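Chapter 4

Small Things in Bags: Packing, Carrying and Seeing What You Have

Before you start

In Chapter 3 we studied shelves and drawers, which stay in one place. This chapter is about storage that moves. A bag is the simplest example. It is used at home, at school, in the sports hall and in the shop, and most people use one every day without thinking how it was chosen.

When you finish this chapter you should be able to:

choose a bag for a given group of objects
explain how a soft bag and a stiff box behave differently when they are filled
pack round objects so that they do not roll away or press on other things
write a short packing list for another person to follow

You will need for the practical work: a bag which you can see through, two tennis balls, a table with free space, a ruler and your notebook. The balls can be old. The bag should be large enough that both balls lie on the bottom of it side by side.

4.1 The problem of round objects

Most of the objects in Chapter 3 had flat sides. Books, boxes and folded shirts can stand on one another, and they stay where they are put. A ball has no flat side. It touches the table only in one small area, and a light push is enough to move it. If the table is not level, it may move without any push.

A tennis ball is a good object for a first study. It is light, it is nearly the same size whichever one you take, and the felt on the outside gives a little grip, so it rolls less freely than a glass marble or a table tennis ball. It also has a seam, and the seam is useful to the student. By looking at where the seam is before and after a movement, you can tell that a ball has turned, even when it has come back to the same place.

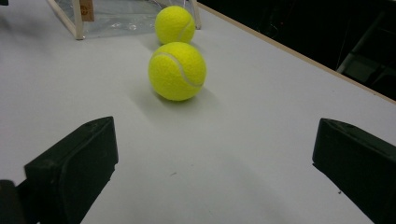

Figure 4.1 Two tennis balls on a table, with part of a clear plastic bag behind them. The curved seams are visible on both balls.

Look at the shadows at the foot of the balls in Figure 4.1. The wide part of a ball does not meet the table. It is higher up, at the middle. For this reason a ball needs more room than the small area on which it rests, and this has to be remembered when we measure the bottom of a bag.

Activity 4A. Put one ball on the table and measure its width with the ruler. Hold a book upright on each side of the ball, so that the books just touch it, and measure between the books. Do this three times. Write all three results, also if they are different. Then put the second ball next to the first and measure the pair in the same way.

4.2 Soft bags and stiff boxes

A box keeps its shape when it is empty. You can put it down, take both hands away, and it will wait for you with its opening at the top. A soft bag does not always do this. It may lean, or fall on its side, or the two faces of it may come together so that the opening is closed just when you want to put something in.

A soft bag has advantages also. It folds flat when you do not need it, it weighs little, and it changes its shape to fit the load. Between the two there are many bags which are partly soft and partly firm. A tote bag made of clear plastic often has an edging in another material along the seams. The edging makes the lines of the bag stronger and helps it to stay open, while the faces can still bend and wrinkle.

Tiago Cordeiro, who taught packing to shop workers in Rivau before he joined the writing of this book, gives his students a simple test. They place the empty bag on the table and let go. If it stands, they may fill it with one hand. If it leans, they must decide before they begin which hand will hold the bag and which will bring the objects. He found that beginners often pick up the object first and then have no free hand for the opening.

There are three common ways to fill a bag that leans:

Hold one edge of the opening and lift it a little, then lower the object inside.
Lay the bag on its side with the opening towards you, and slide the object in along the table.
Put a flat, heavy object in first, for example a book, so that the bottom is spread and the bag has some weight.

The second way is good for balls, but only if the bag is lifted slowly afterwards.

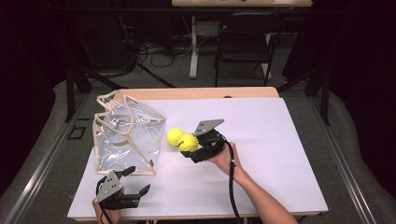 Whichever way you choose, bring the objects near to the opening before you start. A short distance means fewer chances to drop something. With balls it is also wise to begin with the one nearer to the bag, because reaching past it for the other can easily set it rolling. If the table is smooth, a folded cloth laid along the edge will stop a ball that escapes.

4.3 Why choose a bag you can see through?

A clear bag answers one question very quickly: what is in it? You do not have to open it, and you do not have to empty it to find the one thing you want. This saves time in places where many similar bags are kept together.

At the Wilby sports hall, Anong Suwannarat changed from dark cloth bags to clear ones in December. The hall had 30 bags on the shelves, and before each lesson somebody had to open several of them to find the right equipment. After the change, the bags could be checked from the door. She noticed one disadvantage: people packed less neatly at first, as they believed it was enough that the things could be seen. She then put a card in each bag with the list of contents.

A clear bag also shows its contents to everybody else. It is not suitable for private papers, keys or money. The plastic can become cloudy from small scratches, and its creases shine under a strong lamp, so that it is sometimes harder to see inside than we expect.

Activity 4B. Place two balls in your bag. Stand 100 centimetres away and ask your partner to move the bag slowly under the lamp. Write down when you can see both balls clearly and when you cannot. Repeat the activity from double the distance.

4.4 Handles and load

The handles carry the whole weight, so we look at them before we look at anything else on a bag. Two handles of equal length keep the opening level. If only one is held, the bag tips, and round objects go to the lower corner.

Words to learn in this chapter: edging, crease, seam, load, opening, level, to lean, to tip.

In the next section we compare four bags with a load of 600 grams, and you will draw your first packing plan.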